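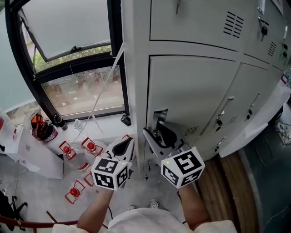

The open day went ahead in March and I'm very happy to report on it, as it took up most of our quarter. The Montes grant paid for the hall, the refreshments and the extra set of finger pads, and all three were well used (the pads especially).

## What we set out to do

In our last report we said we would let the public see how Sistska learns household jobs, and that we'd show the real work with the hand-held grippers in place of a slide talk. We kept to that. Visitors came in groups of up to 20, and each group had 60 minutes with us: a short welcome, a long demonstration, then questions.

The lockers were the heart of it. A locker door is a lovely task to show people because everyone has opened one and hardly anyone has thought about it. You need to get a finger behind the handle, pull at the right angle, and then move your hand somewhere else to keep the door going once it has started to swing. Doing all that with two grippers in place of your own fingers looks easy until you try it!

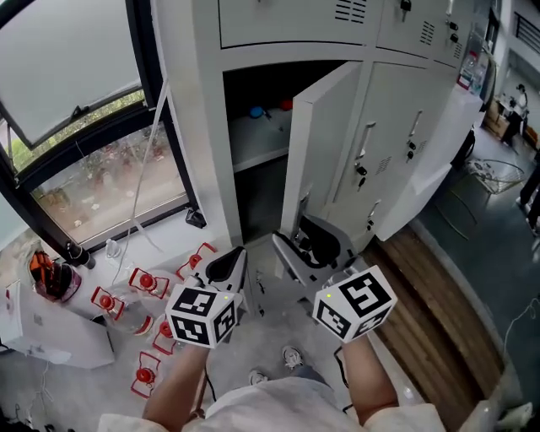
**Sistska Home Skills Team, Brastireck Workshop, Cestville**

Yolotzin Xolalpa led the demonstrations and got steadily better at talking while working, which is harder than it sounds. Her habit of stopping with a door open and asking "where would you put your hand next?" got even the quiet groups going. One visitor suggested pushing from the lower edge of the door, and we had a good ten minutes on that alone.

The question we heard most was about the black-and-white patterns on the cubes. Our answer was that they help us work out where each gripper is and which way it's facing, and that seemed to satisfy most people. Next time I'd like a printed card with the same answer on it, so the demonstrator can carry on.

Some things we'd do differently:

- Start the first group later. We opened the doors at 9.30 and were still sorting out leads.
- Keep the keys on a proper list. The lockers have more of them than you'd think, and they look alike.
- Leave a gap between groups. People wanted to stay and chat, and we had to hurry them along. 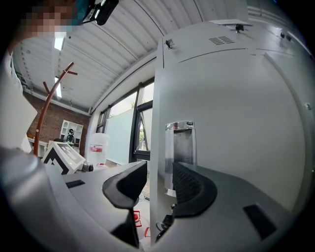
The chatting was often the best part, too. A retired joiner spent his whole break telling Dulce Quintero how door weights differ, and she has since added heavier doors to the task list for the summer. Two teachers asked about bringing a class, and I've written back to both.

The building helped us as well. It dates from 1874 and plenty of local people came partly to see inside, then stayed for the robots - we should mention the history on the next poster.

## Money

We have £398 left from the open day budget. With your agreement I'd like to put it towards the school visit, mainly for travel and a second pair of grippers sized for smaller hands. Dulce has a quote and I'll send it with the claim form.

## Before the next report

Yolotzin is moving on to drawers and cupboards, and I'll be agreeing dates with the schools. If anyone from Montes would like to come and have a go with the lockers, please do. We'd be delighted to have you, and mornings suit us best.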